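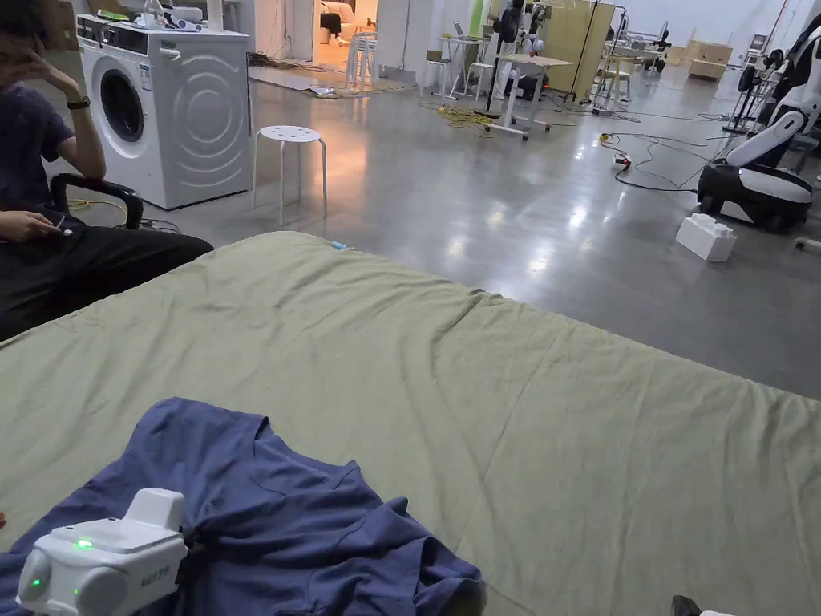

## Folding table cover: sheet or bare top?

**kadir_akyol:** Switched to a plain green sheet over the big table by the washer. T-shirts drag less when I fold them. Anyone else do this?

**pliso70:** I went back to bare. A sheet creases and then you're smoothing two things.

**kadir_akyol:** It does wrinkle a little – doesn't bother me for shirts.

**venatow:** Clip it underneath at the corners. Mine stays flat for weeks.

**pliso70:** Still more laundry. I'd wipe down a bare top any day.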